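Chapter 7
Care and Setting-Up of the Hand-Held Gripper

7.1 Purpose of this chapter

The preceding chapters dealt with machines that are bolted to a floor or a bench. This chapter is concerned with a smaller piece of equipment, the hand-held gripper, which is carried by the operator and records the handling of everyday articles so that an automatic arm may later be taught the same work. The student who has followed the maintenance schedules in Chapter 5 will find the principles familiar. The tool differs chiefly in that it leaves the workshop and is used in ordinary rooms, on whatever surface the work requires.

On completing the chapter, the student should be able to inspect a gripper before use, set the travel of its fingers, clean its lenses, enter its condition in the unit log, and decide when it must be withdrawn for repair.

7.2 The unit and its record

Each gripper is known by the number on its label. The number is entered in the log before the tool is issued and again when it is returned, and no other name for the unit should be used. At the Arncombe workshop, whose practice is followed throughout this book, the log is kept by Usha Thomas, and a separate page is opened for every unit. The page shows the number of closing strokes made since the fingers were last changed, the date of the last lens cleaning, and any fault reported by the operator.

Finger pads are examined every 200 strokes and replaced at 3000. A unit that reaches the higher figure during a session is allowed to finish the article in hand and is then set aside.

7.3 Working with soft articles

Clothing places demands on the fingers that a rigid part does not. A waistband may be several layers thick while the leg of the same garment is thin, and the fingers must close evenly on both. If the tips meet before the base of the fingers, thin cloth is held only at its edge and will slip when lifted. If the base meets first, the tips remain open and the cloth cannot be picked up from a flat surface at all.
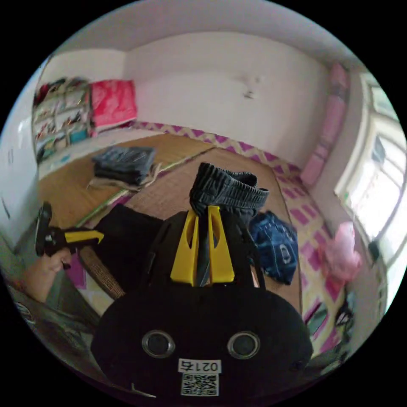
The closing of the fingers is therefore checked with cloth and never by eye alone. A single thickness of cotton is placed between the tips, the trigger is drawn fully back, and the cloth is pulled gently in the direction of the operator. It should resist. The test is repeated with the cloth folded four times. Where the thin cloth slips and the folded cloth holds, the stop screw is to be turned inwards by a quarter turn and both tests made again.

Lint is the most common cause of poor closing. It gathers in the slots of the fingers and at the pivot, and should be removed with a dry brush. Oil must not be applied to the pivot of a unit used on clothing.

7.4 Lenses

The lenses are wiped with a clean dry cloth before each session and after every 40 articles. Kyriaki Kalogeropoulos, in her workshop notes for the Lalemden course, recommends that the operator keep this cloth in a closed pouch, apart from the articles being handled. Scratched lenses are reported and are not to be polished.

The full procedure for inspection before use is given in Section 7.5, and the setting of the stop screw is treated in detail in Section 7.6.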